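Drumura Kitchen Sample

Sample recordings from the Drumura hand-held gripper kit, supplied by Zevis for buyers who want to look at real output before they order. Version 4, last updated 2/21/18.

What's in the download

168 recordings of kitchen bench tasks, 3273 files in all counting logs and calibration sheets. Every recording comes from the wide-angle camera on the kit, so the picture is a rounded window with dark corners and both fingers stay in view. Frames are supplied unrectified. A fiducial marker sits on each side of the gripper and is used to work out how far the fingers are open.

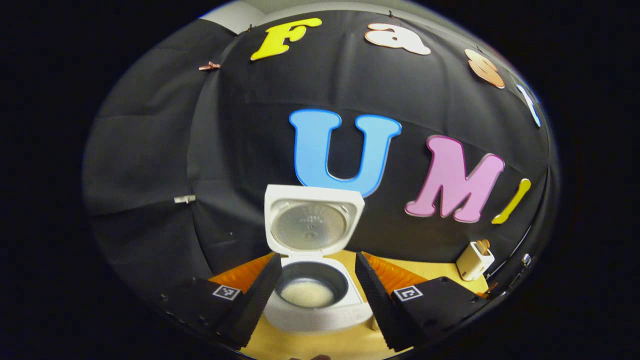 Bench setup

Light wood tabletop, black cloth, coloured foam letters. Appliances include a white rice cooker and a small white toaster. Items get moved between recordings, so don't rely on fixed positions. The letters are not labelled as objects.

Handled objects

Most are ordinary kitchen pieces. The polished brown wooden one, wide at one end and narrower at the neck, is filed under "wood_misc" and is gripped at the neck.

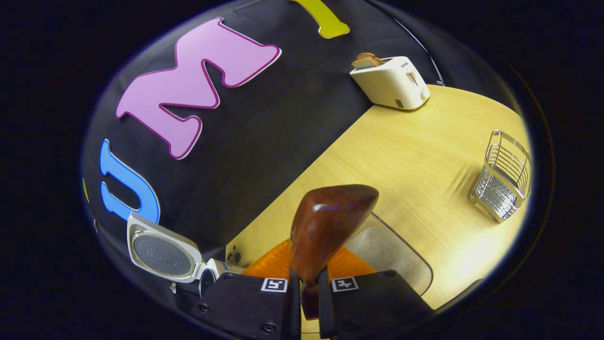
Shiny wire and metal are harder on the tracking than matte surfaces. If you're testing your own pipeline, start with the Fitzgerald split, then try Ladness, which has more reflective items in it.

Known issues

Colour balance varies between sessions. Letters near the rim look badly stretched until you apply the lens file in /calib. Log names are limited to 1000 per folder, so the larger split is spread over several.

Licence

Free for evaluation. Commercial use is covered by the licence that comes with the kit.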